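Bretiden House Furnishings Project
Progress report to the Yalçınkaya Fund
December 2019

Prepared by Nevzat Erdem, project lead
Workshop and site work: Bülent Oral

1. Purpose of this report

This report covers the second half of the grant period, from June to the present. It sets out what has been done with the furniture and rooms at Bretiden House, what is still open, and what we plan to do with the remaining money. The first report covered the building survey and the purchase of tools and is not repeated here.

2. Background

Bretiden House has short-stay rooms for families who have a relative in the hospital across the road. When we took over the lease, the rooms were furnished with pieces left by the previous tenant. Most were sound but in poor shape on the surface. The Fund agreed to pay for repair and refinishing in place of new purchases, except for mattresses and bedding, which were outside the grant and have been paid for from our own budget.

3. Work completed

Storage furniture. Repair of the storage pieces is the largest part of the work. We have finished 40 pieces so far, among them wardrobes, nightstands, low chests and wall cabinets. The usual job is to take off the hardware, clean the surfaces, fill dents, fix the joints, and then paint or oil as needed. The brown wood pieces have mostly been left in their natural color. Bülent tested a darker stain on one chest and we decided against it, as it showed every scratch within a week.

White cabinets. These took longer than planned. The old paint had yellowed and did not hold new paint well until it had been sanded right back. We changed to a glossy finish after the first few, because the matte paint marked easily and could not be wiped down. Loose trim was glued and clamped. Knobs were kept wherever they could be cleaned up. Replacement knobs came from Sodness, and the supplier agreed to take back any we do not use.

Floors. The hardwood floors on the upper level were cleaned and given a new coat of finish in June, before the furniture went back in. Two rooms needed loose boards fixed first. The finish has held up well except near the radiator in the corner room, where it has gone dull. We will recoat that spot when the room is next empty.

Rugs. Each finished room now has a rug. We chose woven ones with a bound edge, in gray wherever we could get it, so that they can be moved between rooms without looking out of place. Rug pads were added after a guest reported slipping.

4. Work in progress

There are 20 pieces still to be done. Most are small. The larger ones are a wardrobe with a warped back and a sideboard that has been in the workshop since the summer waiting for hinges. The hinges have been ordered from Zovutell, and the latest delivery date we have been given is the end of next month.

We have also started adding some color to the furniture. Guests with young children told us the rooms felt plain. A small number of the white pieces will have colored sheets set inside the trim, cut to size in the workshop. Purple was the color most often picked when we put samples out in the common room. The sheets can be taken out again if they get damaged or if a later tenant wants plain white.

5. Problems and changes

Workshop space is the main limit. The back room holds only a few large pieces at once, and in wet weather paint takes up to 2 days to dry there. Some of the light work is now done upstairs in the rooms where the furniture will stay. This saves carrying heavy items on the stairs, but it means a room has to be held back from booking. We lost one booking this way in the fall and have since set the work dates a month ahead.

One nightstand was beyond repair and was broken up for parts. Its drawer runners have been used in two other pieces.

6. Budget

Spending is within the approved total. Paint and sandpaper came in over the estimate, mainly because of the extra sanding on the white cabinets. Hardware came in under, as more of the old knobs and handles could be reused than we expected. After moving money between those two lines there is 200 left in the materials budget, which we ask to carry over to cover the sideboard and the last of the colored sheets. No change is requested to the labor line.

7. Next steps

Finish the remaining pieces, starting with the wardrobe.
Fit the hinges on the sideboard once they arrive.
Recoat the floor by the radiator in the corner room.
Write a short care sheet for the cleaning staff, covering the glossy paint, the oiled wood and the rugs.
Send the Fund a final account with receipts.

Questions about the workshop schedule should go to Bülent Oral. Questions about spending should come to me.

Nevzat Erdem
Bretiden House 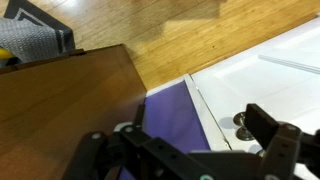 White furniture with purple sheet and silver knobs, next to a brown wood piece on the hardwood floor.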